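Section 4: Fitting and removing expansion cards
Goodwin Desktop Refurbishment Guide

This section covers taking cards out of a tower case and putting them in. It applies to the Estalberg and Juraser towers we handle most often. Small form factor cases use a riser and are dealt with in Section 7.

You will need:
A Phillips screwdriver, size 2
A wrist strap
An anti-static bag for each card removed
A soft brush

Before you start

1. Shut the computer down and switch off at the wall. Pull out the mains lead.
2. Hold the power button in for five seconds.
3. Unplug the monitor and everything else at the back.
4. Lay the case on its side on a clear bench, with the removable panel facing up.
5. Take off the side panel and put the screws in the tray.
6. Clip the wrist strap to bare metal on the case.

CAUTION: Do not work on a board while the mains lead is connected, even if the switch on the power supply is off.

Finding the right slot

Slots differ in length and colour, and the colours are not the same from one maker to the next. Go by length and by the printing on the board. A graphics card goes in a full-length x16 slot. Older sound and modem cards usually need a PCI slot, and will not fit PCI Express. 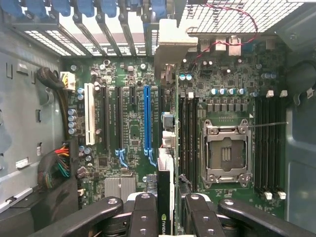 Page last changed: April

On a green board like this one, the long blue slot is the x16 and the white one is PCI. The pale blue clip at the end of the x16 slot is the one to release before a card comes out. The blue plastic tabs at the rear of the case, by the metal slot covers, are separate from it.

Removing a card

7. Disconnect any power lead running to the card. Press the catch on the plug and pull the plug, never the wires.
8. Release the card at the rear of the case. Some cases have plastic tabs, others a screw for each bracket.
9. Push the slot clip away from the card until it lets go.
10. Hold the card by its edges and lift it straight up. If one end sticks, check the clip again. Do not rock the card from side to side.
11. Put the card in an anti-static bag and write the job number on the label.

CAUTION: If the processor has been taken out, do not touch the contacts in the socket. Fit a socket cover before doing any other work on the board. Bent contacts normally mean a new board.

Fitting a card

12. Brush any dust out of the slot.
13. Remove the slot cover that lines up with it and keep the cover for reuse.
14. Line up the card with the slot and press down evenly until the clip closes.
15. Fasten the bracket and connect the power lead if the card has one.
16. Move loose cables clear of any fan and refit the side panel.

Note: Check the power supply label before fitting a graphics card that has its own power plug. Our minimum for these is 500 W. Record the wattage on the Drolemier job sheet.

If there is no picture after fitting, make sure the monitor is plugged into the card and not the socket on the board. Switch off and unplug again before reseating the card. Memory faults are covered in Section 5.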